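Pesska bin-picking kit: does it cope with mixed items, and what about the cable loop?

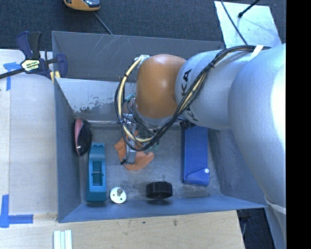
We are looking at the Pesska kit for a returns bench at our Cliltbridge site. The quote is 3,257 for gripper, brackets, cable set and software, arm not included. Our bins hold mixed goods: soft cloth items, flat cases, brushes, small hard parts. The supplier's sheet only gives figures for boxed goods. Has anyone run it on a mix like this? I am also unsure how much slack to leave in the cables at the wrist.

posted by benchtop_returns

Jullness
We have had one since July. Cloth is the easy part if the fingers come down near the middle of the item. Over a test of 353 picks most of our failures were flat discs and anything lying against a sloping wall — the finger meets the wall before it closes. Clamp the bin to the bench, or its position drifts and you will be calibrating again every shift.

For the cables, leave a loop wide enough for the full wrist turn, tie it at short intervals and fix the bundle further back on the arm. Then run the wrist slowly to both limits and watch for snagging. Check the ties every 15 days. The loop can also hide part of the fingers from a fixed camera, so try the camera position before you drill anything.

Bogdan
Too dear for what it is. We used suction.

toolcrib13
Suction won't hold loose cloth well. Ask them for a trial with your own stock before you pay.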